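Subject: Re: [lowlands-trad] Second tune for the November session?

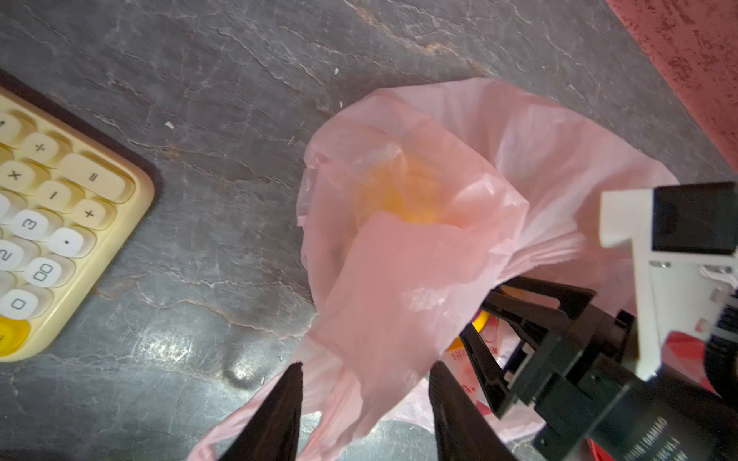 Femke,

I would go with the mazurka. The group already has two waltzes in the first set, and a third one right after the break will make people sit down again. The mazurka is in G, the pipes can play it without retuning, and most of the fiddles know it from the Jelano weekend.

On Monday-night tempo versus dance tempo, please let the dancers decide. When we played for the Cundel ball last winter we started far too fast and the back half of the room gave up before the B part came around the second time. Ineke Van Damme was calling and she had to wave at us to slow down. If Toon starts it alone on the accordion, he can set a speed and the rest of us can come in on the repeat.

Femke Dijkstra wrote:
> Hi all,
> The program for November is nearly done. We have the opening set,
> the two songs Olaia is singing, and the long schottische at the end.
> What is missing is one tune after the break. I have the mazurka from
> the old Degefa notebook, or the slow waltz in D minor that Mieke
> brought along. The waltz is prettier, but I don't know if it works
> for a room that size. The hall holds 300 and we only have the small
> speakers.
> Also, can somebody tell me which version of the mazurka we are using?
> My copy has 10 bars in the second part and that can't be right.
> Femke

About the 10 bars: your copy has the ending written out twice. Whoever copied the notebook put in the first ending and the second ending and left off the repeat signs. Play eight, go back, play eight again with the last two bars changed. I have a clean copy with chords and will put it in the list folder tonight. The chord in bar six is A minor. The old sheet says C, and you can use it if you like, but then the guitar and the accordion both have to do it.

As for the waltz, I would keep it for the spring. It needs a quiet room and a cello, and we won't have either. Mieke, if you want to play it as a solo before the doors open, I think that would be very nice.

Two practical things. Sound check is at 5:30, and the wind players should go first this time. And Olaia asked for the songs a whole step lower, so the second one is now in F. Please change your sheets before rehearsal.

Toon Verhoeven

--
lowlands-trad: dance music, old and new
Shared 2 times

Comments

Mieke Verschueren
Fine with me about the waltz. I'll play it early if there is a chair without arms on the stage.

Olaia Salcedo
F is good, thank you. Could we have four bars of intro on the second song? Last time I came in on two and the flutes were still tuning.

Ineke Van Damme
Mazurka please. I can teach the step in the break to anyone who wants it.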